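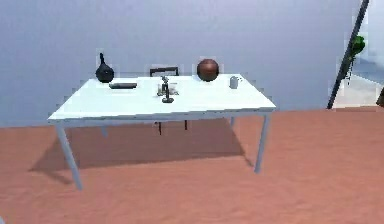 Stela Bucur

求助，出租屋墙面返潮起皮，退租前怎么弄

情况是这样，房子在一楼，老小区，租了快4年。靠卫生间那面墙，踢脚线往上一截，从11月开始鼓包，一碰就掉粉。刚开始以为是冬天不通风，天天开窗，没用，越鼓越大。

房东说是我洗澡不关门造成的，要从押金里扣400。我不太服气，卫生间有窗，洗完都开着的。但是也不想为这点钱吵，想着自己买点材料补一补，能交差就行。

之前在楼下五金店买过一小桶补墙膏，Brulum的，抹上去第二天看着挺平，过了一个多星期又起来了，连旁边原来好的地方也跟着翘边。店里老板说要铲掉重新来，又说要刷什么固界剂，我也没听太懂。

想问几个事：
一是到底要不要全铲，还是只铲鼓起来的？
二是腻子买哪种，网上有耐水的有普通的，差价不小。
三是颜色怎么对，墙是白的但又不是纯白，住久了有点发黄发灰，我怕补完一块一块的特别明显。
四是这种情况押金该不该我出？

预算300以内，多了就不如直接给房东扣了。工具只有一把小铲刀，别的得现买。下个月中要交房，时间也不多。谢谢各位

补充：楼上说看看有没有漏水，我问过物业了，物业说让我自己先查，等于没说。

Horațiu Sandu
2023年12月16日

先别买材料。先查水。

你这个位置，卫生间隔壁，踢脚线往上，十有八九是防水层出问题了，或者墙里的管子渗。跟开不开窗关系不大。水不断掉，补十遍掉十遍，你那个补墙膏就是这么回事，不是牌子的问题。

怎么查，简单的办法：
水表。家里所有龙头关掉，马桶也别冲，记个数，过一两个小时再看。动了就是给水管在漏。没动再往下。
淋浴停两三天，去别处洗，或者用盆接着擦擦，看墙有没有变干一点。停了就好转，那多半是地面防水或者地漏边上。
再就是贴保鲜膜，找块没鼓的地方，四边用胶带封死，贴一天。膜里面有水珠，潮气是从墙里出来的；外面有水珠，那是屋里湿气大，房东说的就还算有点道理。

都拍照，带日期的。跟房东聊的时候用得上。

我自己家前年也是这个毛病。
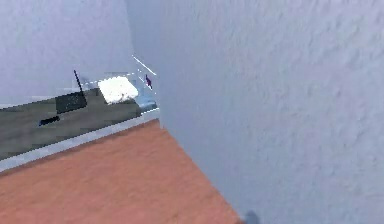
一开始找了个师傅来刷，收了我175，管了不到两个月。后来换人把卫生间门槛石撬开一看，底下全是湿砂子，门槛石两头根本没做挡水。重新做了止水坎，晾了大半个月才批的腻子，到现在没再起过。所以说顺序不能反，先治水，再晾干，再补墙。晾干这步最容易偷懒，摸着干了里面不一定干。

说回你的问题。鼓的地方全部铲到硬底，铲到水泥层，再往外多铲一掌宽，边上敲着空的也铲掉。界面剂（不是固界剂）刷一遍，干透。腻子用耐水的，别省这个钱，小袋装的够你用了。薄薄批两遍，每遍干了再批下一遍，最后砂纸打一下。批太厚要裂的。

颜色的话别想着补一块对一块，对不上的。整面墙从阴角刷到阴角，拐过去就看不出来了。一面墙用不了多少漆，小桶够。

押金我觉得不该你出，防水是房屋本身的问题，一般是房东修。不过还是先看合同怎么写的，有些合同里塞了一条墙面恢复原状，那就要掰扯一下。

Florin Preda

楼上说的对，不过人家下个月就要交房了，哪有时间晾大半个月。。。

我是做二手房翻新的，说点实际的。你要是查出来是漏水，就别自己修了，把照片和水表的结果发给房东，文字发，不要打电话，说清楚是什么时候发现的，让他来看。你自己补了反而说不清，回头再鼓他说是你乱弄的。

要是查出来不漏，就是屋里潮，那你再动手。铲刀、耐水腻子、界面剂、两张砂纸、小桶白漆、一把滚筒，300肯定够，还能剩。滚筒买短毛的，长毛的刷出来一面墙全是桔皮纹。地上铺报纸，漆滴到砖缝里很难弄。

对了漆别买最白那种，住了几年的房子，旁边墙都旧了，新刷一面死白更扎眼。让店里滴一丁点灰，或者直接挑标着暖白的。

Socorro Paucar

同问，我家也是卫生间外墙，不过是自己的房子。贴过墙纸盖住，别学我，第二年揭开里面全是黑霉，味道特别大。除湿机也买了，Pramis的，一晚上能倒出来大半箱水，墙该潮还是潮。

准备照一楼那个保鲜膜的办法试试，已经贴上了，明天看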